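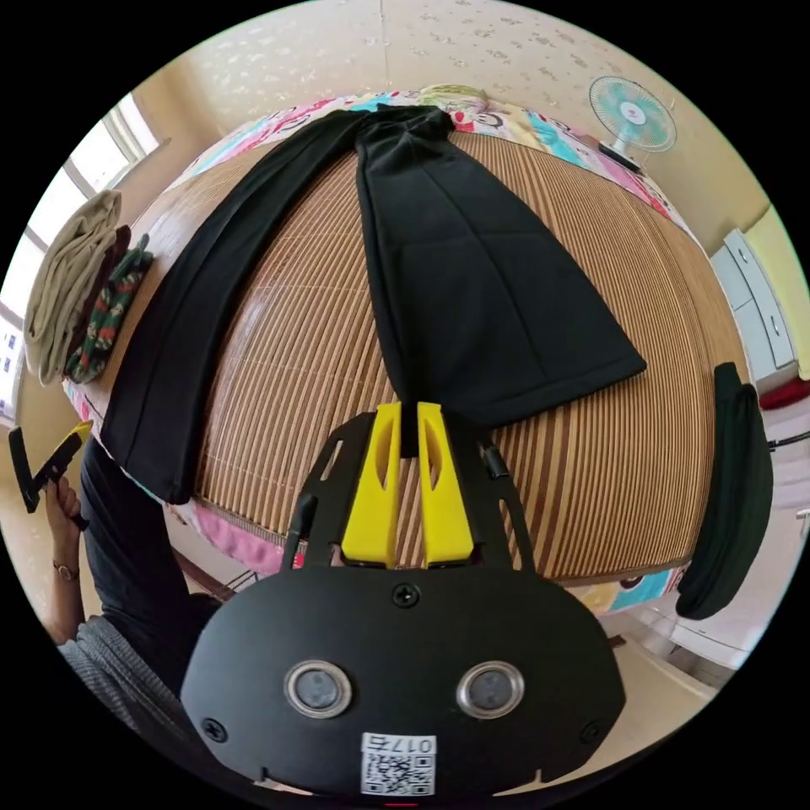

Folding black trousers on a bed

A bed is a good place to fold if you don't have a long enough table. It gives you room for the full length of the legs, and you can keep a pile going along the side as you work. A woven bamboo sleeping mat over the sheet makes the job easier. It is firmer than a mattress on its own, and dark cloth slides over it when you need to shift a leg.

The method below is for plain black trousers without a pressed crease. It takes 2 minutes a pair once you have the order in your head.

Before you start

Empty the pockets and do up the button and zip. Check the hems for lint, which shows badly on black. Move the pillow up to the head of the bed and smooth the mat so it lies flat on the sheet. Clothes you have already folded can stay at the sides.

Laying out

Put the waistband at the head end and let the legs run down toward you. On a short bed the hems may hang over the near edge. That doesn't matter at this stage, as you will be bringing them up later.

Run your palm down each leg from the hip to the hem. Do the outside seam first, then the inside one. If the waistband bunches, hold both ends and pull it out sideways until the creases drop.
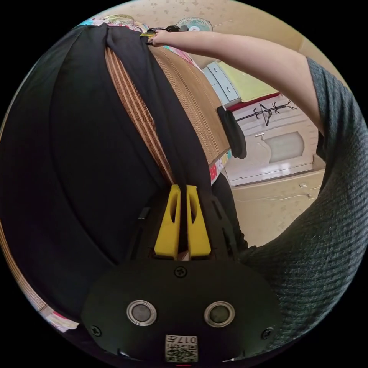 Black fabric against the stripes of the mat, with a bit of the pink and white pattern at the lower left.

Folding the legs

1. Take one leg by the hem and the knee and lay it across onto the other. Line up the outside seams.

2. The seat will stick out in a point. Tuck it in so the long side is straight from waistband to hem.

3. Bring the hems up to just below the waistband. Leave a gap the width of two fingers, otherwise the top gets bulky.

4. Smooth from the fold outward and press out any air with your forearm.

5. Fold in half again for a shelf, or in thirds for a drawer.

If a leg twists partway through, don't try to tug it straight inside the fold. Lift that section clear of the mat, let it hang for a moment, and lay it down again.
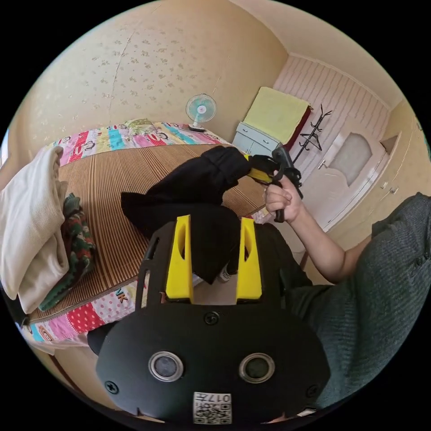

One section of the black garment lifted clear of the mat.

Knitwear in the same load

Leave thick ribbed knits until the trousers are done. They take up a lot of room and tend to topple if you put anything on them. Lay each one face down, fold the sleeves across the back, then fold the body up from the hem. Keep them in their own pile at the side of the bed and carry them over last.

Putting away

Stack trousers with the folded edge facing out so you can lift one pair without dragging the rest. Alternate the waistbands left and right if the pile starts to lean. We keep ours in a Skolulholm drawer, where the thirds fold stands upright and all the waistbands can be seen from the top. Annick Cloutier wrote in to say she rolls hers after step 3 for travel, and that works well for softer fabrics. Stiff cotton is better left flat.

Shake out the mat when you have finished, as black cloth leaves fluff between the slats. A dry brush along the grain will get the rest.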